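Gripper keeps pinching the quilting and dragging the whole jacket. Pads, or something else?

Posted by Marisa Leone in Garment Handling 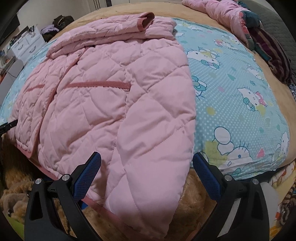 Jacket on the bed, gripper coming in at the hanging edge.

Hi everyone, and thanks in advance for reading, because I know I go on. I look after the folding gripper for our little group at Grultesis, the hand-held one with the two black jaws and the blue textured pads. T-shirts and towels give me no trouble at all. Quilted things are another story! When I close on the lower edge of a jacket like this pink one, one jaw seems to get there first, pushes the fabric over, and then I have a fat bunch of quilting and the entire jacket sliding toward me. I've wiped the pads with a damp cloth and it helped for one afternoon. The pads have been on since October. Should I be changing them, or is it the jaws? I'd hate to take the hinges apart if I don't need to.

Lorenz Schwaiger
Hello Marisa! I'd leave the pads alone for now and look at the hinge screws first. Ours did just what you describe, and one side had loosened enough that the jaw had a bit of wobble in it. Power off, hold the body steady, and wiggle each jaw sideways with your fingers. If one moves more than the other, snug its screws a little at a time, going back and forth between them, and stop as soon as the play is gone. Too tight and the jaw gets sluggish, so open and close it by hand after every small turn. Then close slowly on a strip of paper. It should stay put, and if it gets shoved to one side your jaws still aren't meeting in the middle and you'll want to redo the zero position.

After that, wash the pads properly with dish soap and an old toothbrush. Fleece lint packs down into the texture and a cloth just slides over it. Let them dry overnight. We do ours every 80 garments and they last nearly 3 times as long as they used to. For puffy fabric I also come in lower and take just the trimmed edge, with the opening set fairly narrow. Good luck, and do let us know how the wiggle test goes!

Tang
just buy new pads, they're cheap

Wistari
Agree with Lorenz on the screws. Put a dot of paint marker across each head once you're happy with it, and next time you can see at a glance whether one has turned.

Related in Garment Handling
Washing textured pads without lifting the glue
Zollance jaw zero drifts after a restart
Best grip point for hoods and cuffs
Zippers catching on the pad edge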